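Thu 30 September
Posted by Odette Besson

Readers of these pages will recall that in June I undertook to put the household papers in order. The work is now largely complete, and I set down the method for the benefit of those who have written to ask about it.

The papers came to us from three addresses and had been stored without any system. By my reckoning there were some 700 sheets, among them gas bills, school reports, guarantees for appliances long since scrapped, and a quantity of letters from the Mohammadi insurance office concerning a claim which was settled before my daughter could walk.

The first stage was sorting by subject. I had intended to sort by year, and was advised against it by Albane Pichon, who kept the records at Flullaneck School until her retirement. A person looking for the boiler certificate rarely remembers when the boiler was fitted. Her advice was sound and I regret only the two evenings spent before I took it.

The second stage was disposal. Bank statements older than our chosen limit were shredded. The shredder, a Boltero, requires a rest of 30 minutes after every short spell of use, and the task therefore occupied most of a week. Birth, marriage and property papers were set aside and are not to be thrown away under any circumstances. Letters of a personal kind were left for a later date, and I make no promise as to when that will be.

The third stage was labelling. I use plain card dividers from Arex, written in pencil, with the subject first and the name of the person second. There are 52 of them at present. Coloured tabs were tried and abandoned, as no two members of the household could agree on what green meant.

There remained the question of storage.

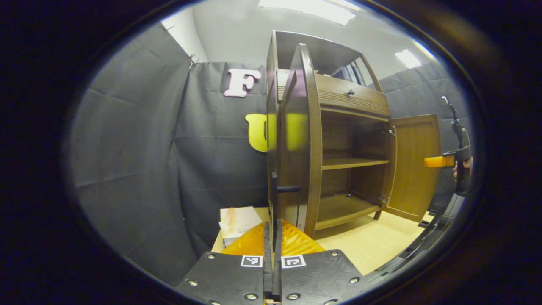
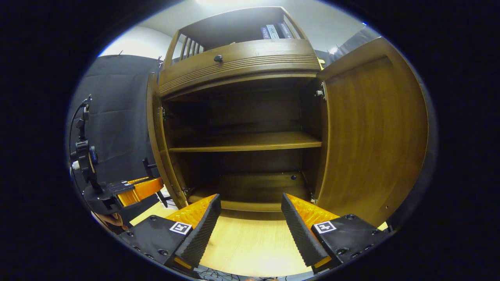 The cabinet with its doors open:

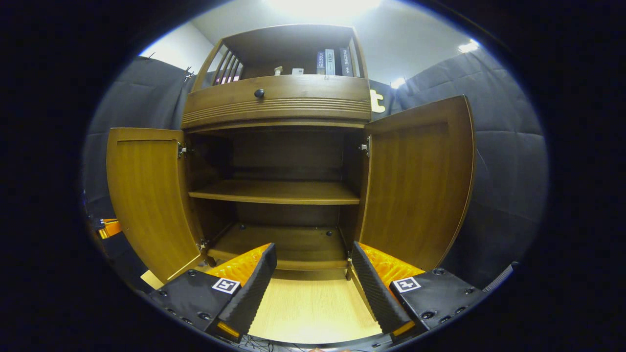 An index is kept separately, on two sheets of ruled paper, and a copy has been lodged with my sister. Any paper taken out must be entered on the index with the date and the initials of the borrower. Compliance so far has been uneven. The car documents were absent for nine days in the summer and were found in the car.

I propose to review the whole arrangement every 90 days. Correspondents who asked about photographs are referred to my earlier post on albums, to which I have nothing to add at present.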